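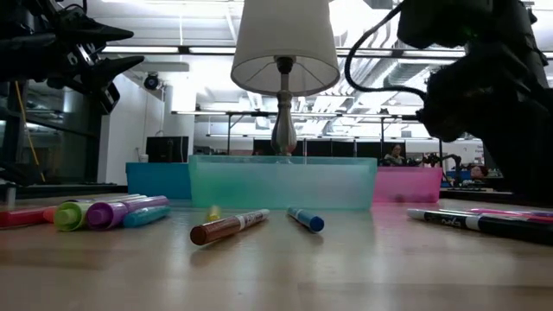 The marker table on the Dunside cell, both arms parked high.

Search the help pages Enter a keyword Go

Two-arm table cell: questions we keep getting

Who looks after this cell?
Viorica Nikolovski on weekdays, Ognjen Georgiou when she is out. Manaia Tuhiwai wrote the startup script and will answer questions about it, slowly.

What do I check before powering up?
Walk both cables from wrist to base with your hand. You want enough slack for a full turn of the wrist and no loop that can hook the lamp. The lamp has lost this argument before. Then check that the wrist bolts are snug, and stop at snug.

The left gripper closes crooked. Is it broken?
Probably not. Wipe the fingers, run the homing routine and try again. If the gap at the tips is still uneven, a finger has slipped on its mount. Loosen it, seat it square, tighten it, home it once more. Still crooked? Error 113 will be along shortly, and then you call Viorica.

What about error 124?
That one is the right arm complaining that it can't find its zero. Move it by hand to the middle of its range and restart. Shouting has been tested.

Can I move the bins?
Yes, and then you get to teach the drop positions again. All of them. Allow 53 minutes.

Does it matter which markers I use?
Any brand, fat or thin, caps on. A marker left open overnight writes nothing the next day, and one left open under a gripper writes on everything. Stray caps go in the drawer at the end of a session.

The tabletop shines. Do the arms mind?
The arms don't, the cameras do. If picks start landing short, dim the overhead strips one step and recalibrate. Please put the lights back up afterward - people work in this room.

How often does it get serviced?
Every 60 run hours: belts, bolts, cables, finger pads. Spare pads come from Nedard. The Vullow ones fit too, in the sense that they go on.

Where do I log a fault?
In the binder by the door. "Arm weird" is not a fault. Nataša Milošević reads every entry and will come find you.

Page last changed Wednesday, February 17, 2021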